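**Kitchen and dining room assistant, part time (two openings)**
Erkanell Residence, posted Thursday, February 13, 2025

Erkanell is a residence for older adults. We serve breakfast, lunch and supper in one dining room and bring trays to residents who eat in their rooms. We are hiring two people for the tray service, one for mornings and one for evenings.

The work

You set up trays, carry them to the rooms on both floors, pick them up again and run the dishwasher. Between meals you wipe down carts, restock napkins and help the cook with simple prep such as peeling and portioning. You will not cook. Each tray has a diet card, and you check the card against the resident's name before the tray leaves the kitchen. Mistakes with thickened drinks and allergies are serious, so we train on this first and you work alongside someone else until you are comfortable.

Most residents on tray service get soup or hot cereal at least once a day. Expect to handle a lot of bowls and spoons.
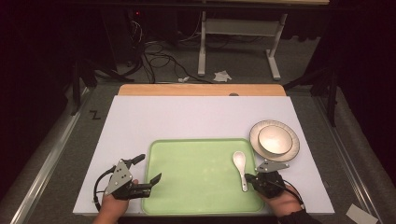
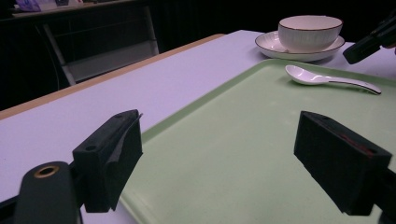
Hours and pay

Mornings are 6:30 to 11:00, evenings 3:30 to 8:00. Both positions are five days a week and include every other weekend. Gross pay is $2,055 a month for mornings and $2,679 for evenings, which has the heavier cleanup and the supper shift premium. You get a meal on each shift. Paid time off starts after 90 days. We close the schedule for December early, so please tell us at the interview if you already have travel booked.

What we ask for

- You are 18 or older and can lift 30 pounds.
- You can stand and walk for most of a shift.
- You read English well enough to follow diet cards. Spanish is useful.
- You have a food handler card, or will get one in your first month. We pay the fee.
- You can pass a background check.

Kitchen experience is fine but not required. Several people on the current crew came from stores or from caring for family at home.

Shoes must be closed and slip resistant. We supply aprons and hairnets. Parking behind the building is free, and the 37 bus stops across the street.

How to apply

Stop by the front desk on a weekday between 1:00 and 3:00 and ask for Anayeli Arriaga, or leave a filled-out form in the box by the door. A resume is optional. On the form, write which shift you want and the earliest date you could start. Interviews take half an hour and are done by Anayeli and the head cook, Rutilio Zepeda. We call everyone who applies, including people we don't hire.

If you need the form in large print or in Spanish, ask Jovita Carrillo at the desk.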